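Strapped and Sealed: How Should a Box Be Closed?
Packaging project report, Irkalthorpe
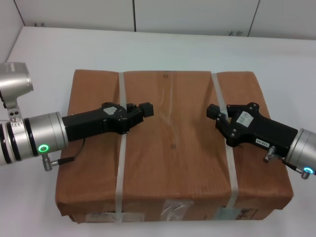

Faustine Rey

I never thought I could get this excited about cardboard! My project began in June, when Bijan Shahbazi in the packing room let me look at how parcels are closed. I wanted to know what plastic straps add to ordinary tape.

Wide, shallow boxes turned out to be the most interesting. The top has a big span with little to hold it up, so it creases easily — the brown paper on the lid wrinkles and you get soft folds running diagonally. With two straps going over the top and down the front, the load is shared between both sides. A single one in the middle tended to slide.

I weighed down 17 boxes and left them overnight, then measured the sag with a steel rule. The strapped ones did better nearly every time (my graph is in Appendix B).

Labels were the other surprise. If a strap crosses one, part of the print can be hidden, so I would strap first and label second. Clear tape is shiny too, and Solange Leclerc found it awkward to scan through.

Next I want to try paper straps, which should be easier to recycle.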